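Plurnstead Shared Workshop – Member Forum
Projects > Automation > Kitchen arm build

Simulation stage: arm and espresso machine, request for comments
1561 views · 4 shares 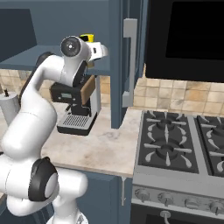
Re-opening the placement question

wdiekmann wrote:

Members are invited to comment on the position of the espresso machine before the bench in the workshop kitchen is drilled. In the simulated kitchen the machine stands on the marble counter directly below the gripper, with the stove to its right. My proposal is to carry this arrangement over to the physical build in June. Comments received by Tuesday will be taken into account.

Wiebke Diekmann
Project lead, kitchen arm

Share · 2 likes

bratberg_bench wrote:

I wish to register an objection. The arm is placed at the left and the stove at the right, and the machine occupies the counter between them. Any path that carries a full cup to the right will pass close to the burners. The simulation does not penalize this. The workshop's insurance terms do.

Share · 4 likes

dinhdam wrote:

The previous post raises a fair point, although I do not believe the layout needs to change. A keep-out volume over the cooktop would be sufficient. I have written one for the planner and will upload it to the Gökçe folder this evening. It extends to the underside of the range hood, or microwave, whichever the model is meant to represent.

My own concern is the drip tray. It is grated, with open slots, and the collision mesh currently treats it as a solid plate. A cup with a narrow foot will behave differently on the real one.

Định Đàm

Share · 2 likes

bratberg_bench wrote:

A keep-out volume protects the arm only for as long as the planner is the party in control. During hand guiding it offers no protection. I would ask that the machine be moved to the other side of the arm, or that the stove be isolated at the wall whenever the arm is powered.

Share

brulbridge_annex wrote:

For the information of members, the Brulbridge annex adopted wall isolation for its own bench arm last year and has had no cause to regret it. The switch was fitted in one afternoon. Moving the machine would mean repeating the reach study, and ours ran to 1401 poses.

Share · 4 likes

wdiekmann wrote:

The comments are noted. The following is proposed:

The machine remains where it is. The stove will be isolated at the wall during all powered work, including hand guiding. The keep-out volume will be adopted as well – it costs nothing to retain both. The drip tray mesh is to be corrected before any further grasp trials are run, and I would be grateful if dinhdam would take this on.

Share · 2 likes

bratberg_bench wrote:

I accept the isolation switch. My preference for the other side stands, and I ask that it be recorded.

Share

dinhdam wrote:

Mesh accepted. Could someone with a caliper measure the slot spacing on the tray of the workshop machine? The drawing in the folder gives two different values.

Share · 1 reply hidden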